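Projects > Girnia > Progress Reports > Upkeep of the Hand-Held Grippers

Print this page | E-mail this page

Progress report to the Lindsay Fund, prepared by Benedetta Orlandini

Dear Evelien, and everyone at the fund who reads these,

Thank you for your patience with a report that is longer than the last one. You asked in July how the grippers themselves were holding up, apart from the recordings we make with them, and I was so pleased to get the question that I'm giving it most of the page.

The grippers get a lot of handling. We have logged 2,290 pick-and-place runs since the last report, most of them on the cup task, and every one of those means the fingers opening and closing on something light that crushes if you squeeze too hard. Ulises Jara looks after the mechanical side. He now checks the finger travel each morning before the first run and writes the reading on a card kept with the tool (the old shared spreadsheet was always a day behind, and I was the worst offender!).

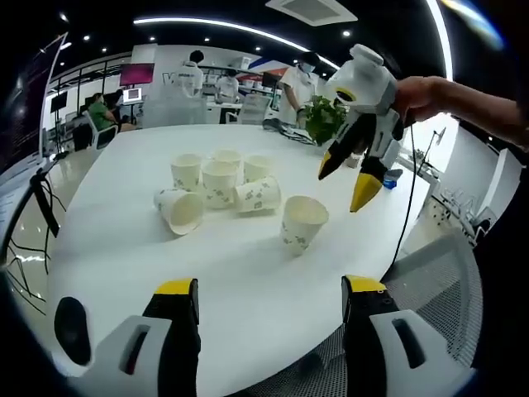 Finger tips are still our biggest consumable. They wear smooth on the inside edge, and once that happens a paper cup will slide out before you have it properly lifted. We were changing them whenever somebody complained, which meant the two fingers on one tool often had tips of different ages and closed a little crooked. Ulises now swaps both together, and 4 sets went on in this period. Jikholm raised its price on the tips slightly, and we absorbed that in the parts line.

The cables gave us more grief. One tool kept dropping its signal in the middle of a run, and Kumiko Takeda spent the better part of two afternoons on the software before Tsutomu Nagano wiggled the connector and found it had worked loose. He has added a small strain relief and rewritten the calibration steps, so the camera gets checked after any cable work. We lost 101 runs to that fault and have left them out of the total I gave you.

Spending is on plan except for the replacement cables from Vindus, which came in a touch over. I'd like to move a little from travel to cover them, if you're comfortable with that, and I can send the invoices whenever you want them.

Next we mean to finish a spare gripper, so that a repair doesn't stop the table, and to have Kumiko try the new calibration steps cold, without Tsutomu in the room. Do come and visit if you're passing through. Mornings before ten are best, when the tools are being checked.

With warm thanks,
Benedetta

This site uses cookies to remember your preferences. Accept | Manage settings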